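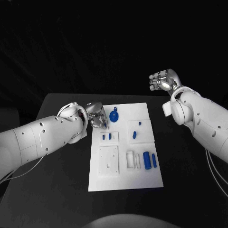
3 min read

4.2 Board layout and reset rules

Figure 2. Two-arm setup with the white task board, fixture plates and blue parts on the table.

Results on assembly boards are hard to compare when each lab sets up the board its own way. We follow the Clisum rules for placing parts, with two changes made during the Jilell trials. First, the long side of the board must run away from the robot. Second, cylinders start on their sides, beside the open box, and may not touch each other. An operator checks the layout against a printed sheet before each run and signs it.

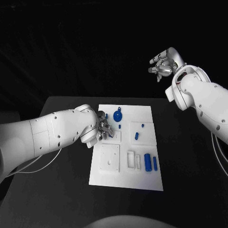
A trial is void if a person reaches past the table edge while either arm has power. Under the older Vuvetti procedure the operator could straighten a fallen peg and go on, and we found that sites used this allowance very differently. We now score a fallen peg as a failed step and leave it where it lies until the run ends. An idle hand must be held open above the board, clear of all fixtures. Each part gets 2 attempts. Cables are inspected on Monday before the first run, following the Liew checklist, and any cable that can reach the board is tied back.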